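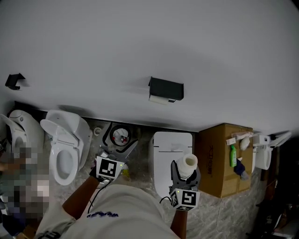 Jindska hand grippers: four weeks in our training room

Rating: 4.5 out of 5

I run the training room at a plumbing and bathroom installation firm, and since September we've been recording our own fitting work with a pair of Jindska hand grippers. The recordings go to Gredik, the company building the automated installer our management wants on the bigger hotel jobs. I expected to hate these things. I love them!

You hold one in each hand and do the job through the jaws – pick up a white pipe fitting, carry it over to the floor drain, set it down, start again. The marker blocks on top are how the software follows your hands. Setup took me most of a morning the first time and is now quick enough that I do it before my coffee.

The grip is the best part. The jaws hold a round fitting firmly without scuffing it, and I've put them through 400 recordings with no play in the hinge. My forearms complained for the first week (mostly the left, I'm right-handed) and then got used to it.

Now for what it has done to the work, which is what my colleagues keep asking. Recording counts as paid hours here, so two of our older fitters who can't kneel on site all day anymore have picked up regular shifts showing how it's done. They're wonderful at it. One of them has started correcting my drain work, and he's right! The apprentices watch the playbacks too, and they ask far better questions than they did with the old manual.

There are worries as well. Some of the crew want to know what happens to site hours once the Gredik machine is ready, and so far we've been promised a review after 2685 recordings and not much else. I'd like that in writing.

Small gripes: the cables. They loop around your wrists and find every toilet lid in the room. The carry case is also too shallow, and the replacement jaw pads come only in packs of 100, far more than we need.

I'd still buy a second pair tomorrow, preferably with longer cables and a clip to keep them up by the elbow.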